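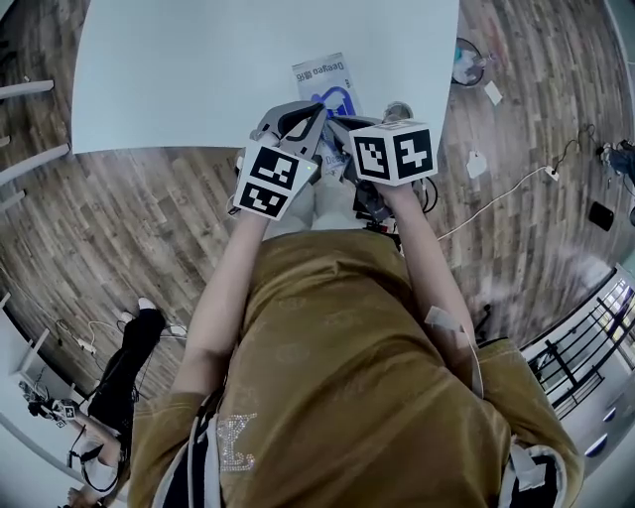
Handheld grippers at a white table, one in each hand

Can a machine do my small chores yet?
Asked 30/12/2018 – 159 views

I run a tiny repair counter out of my garage and I love everything to do with robots. Most of my day is picking up little gadgets, turning them over, wiping them down and bagging them. Is there anything I could buy now that does even part of that? I also hate folding towels, if anyone has good news there!

Answer 1 – 30 votes
Not for mixed gadgets, but it's getting really fun to watch. Arms are great when the same part shows up in the same spot every time. I set one up at Plostton in June to move plastic caps from a tray to a box and it ran all day without me touching it. Then we gave it a bin of odd parts and it got 77 picks in before it jammed.
What I'm excited about is people doing the job by hand with grippers, so the machine can learn from the motion. The printed markers let a camera work out where each gripper is. Try picking up a thin remote with two flat jaws sometime – you find out fast how much your fingertips were doing. Towels are harder again, they never land the same way 2 times.

Answer 2 – 2 votes
get a robot vacuum, mine does under the bed and everything. no idea about gadgets

Answer 3 – no votes yet
Agree with the first one. For wiping, look at a small fixed jig and a turntable before you spend money on an arm. Pivlow used to sell a kit, not sure they still do.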